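Journal – Articles – Volume 16 – Sorting and handling of fresh produce at the bench
Home | Current issue | Archive | For authors | Search

3.2 Produce and layout

The vegetables were bought loose from the Unham market in December and kept in a cool room until needed. We chose kinds that a household would usually have on hand and that differ in length, skin and firmness. Pieces with soft spots or broken skin were set aside and weighed separately. In all, 313 items were used, with up to 10 on the bench at one time.

Each layout had a cutting board set at an angle on a white-topped table and a woven basket behind it. Vegetables for the next step went on the board – the rest stayed in the basket. Figure 4 gives one layout, with a cucumber, a green pepper and a potato on the board and a sweet potato, corn and garlic in the basket. 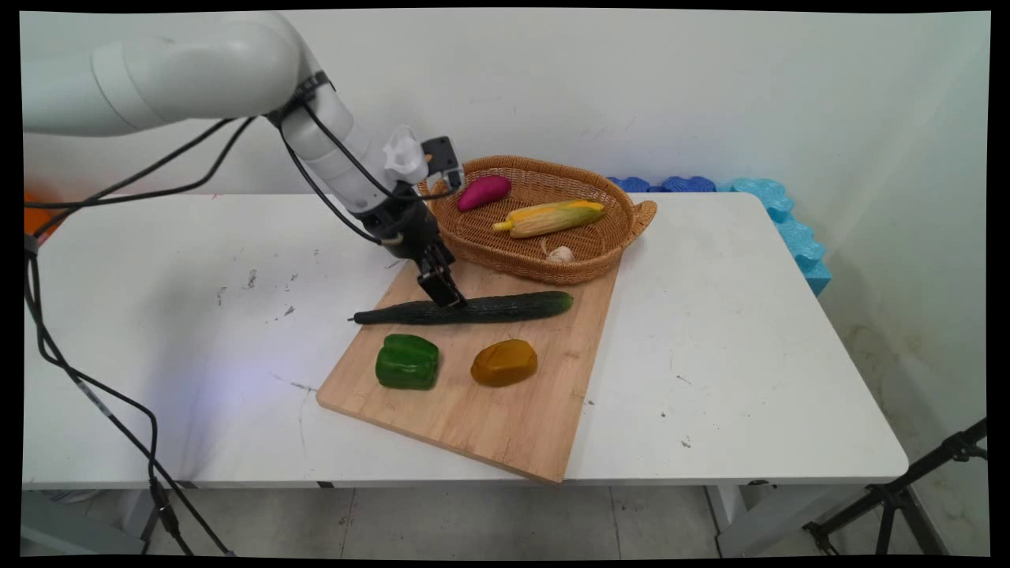
Figure 4. Board and basket layout with mixed vegetables.

Long items were laid across the board first and the rounder ones placed in front. Xiomara Obi drew up the placement list, and the same list was used at the Urach and Castellanos kitchens so that results could be compared. Corn was kept in its husk where the husk was still attached, as peeling it changed both the weight and the feel of the surface.

Potatoes gave the most trouble in early trials. Small ones rolled when the board was bumped, and we moved to larger ones with a flatter side. Garlic was left whole. Skins that came away were swept up between layouts, and the board was wiped and dried before the next set was laid out.

3.3 Records

The colour, weight and length of each item were entered on a Jundex sheet before placement. Items were used once only and then composted.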